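What I Learned Watching Somebody Put Away Makeup

I went to the open day at Prollus expecting to be sold something. I'd been to one of these before, years ago, and came home with a tote bag and a low opinion of the whole field. So when my neighbor Domingo Cáceres offered me his spare ticket I said yes mostly for the ride out there and the promise of lunch.

Lunch was fine. The big draw was a machine in the main hall called the Kudden, which stacks crates. It stacked crates all morning, very fast, behind a yellow rope, and people stood four deep with their phones up. I watched for a while and felt pretty much what I feel watching a car wash. It's impressive and you know how it ends.

Then I went looking for the restroom, took a wrong turn, and ended up in the side room where the Worku project was set up. I stayed there for the rest of the afternoon and missed the closing talk entirely.

Worku is the part of the company that's trying to teach robots to handle small household stuff, and the way they do it is almost comically low-key. A person takes a gripper in each hand and does an ordinary chore with them. The motion gets recorded, and later on a robot is supposed to learn from a big pile of those recordings. There was a table, there were flowers, there was some makeup. I'd call it the least futuristic thing in the building, and I couldn't stop watching.

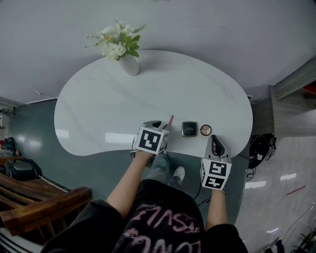
Two hand-held grippers and a few cosmetics at the Worku table. The patterned cubes on top are for tracking.

If you've never paid attention to how you handle a compact, try it tonight. You slide it to the edge, you get a nail under it, you tip it, and your other hand is already reaching for the next thing. Now do all that with a pair of jaws. The grippers don't have a pinky to steady anything and they can't feel that the lid is slick. I watched person after person take a turn, and every one of them slowed way down and started breathing through their mouth like a kid with scissors.

Nahom Araya, who runs the sessions, let me try it too. I was terrible! I chased a little round palette across that shiny tabletop for what felt like a week. He told me they had 722 good recordings of the task so far, and I asked how many bad ones, and he laughed and said those get kept as well. I liked him a lot for that. He also said a full session is 2 hours and that after that people's hands get sloppy in ways that show up in the data — which tells you how tiring it is to be careful.

So here's my opinion, and I know it won't be popular with the folks at the yellow rope. I think these open days are put together backward. The finished machine gets the hall and the lights, and the people doing the patient part get a side room next to the restrooms. If you want the public to understand what robots can and can't do, put the makeup table in the middle. Five minutes of trying to pick up a flat, glossy square will teach anybody more than a whole morning of crates.

Domingo disagrees, and we argued about it the whole drive back. His point is that people come to see what works, and that a beginner fumbling with an eyeshadow palette makes the company look years behind. Maybe so. But they're the ones who decided to open the doors, and I'd sooner trust a company that lets me see the slow part. I do worry about where it all goes, too. Somebody is going to want these things in nursing homes, and I have an aunt in one, and I'd want to know that whoever taught the robot to hold a hairbrush wasn't rushing.

Jurkonlow has its own open day in September, and Domingo already has two tickets. I told him I'd come if I get to pick which rooms we see first.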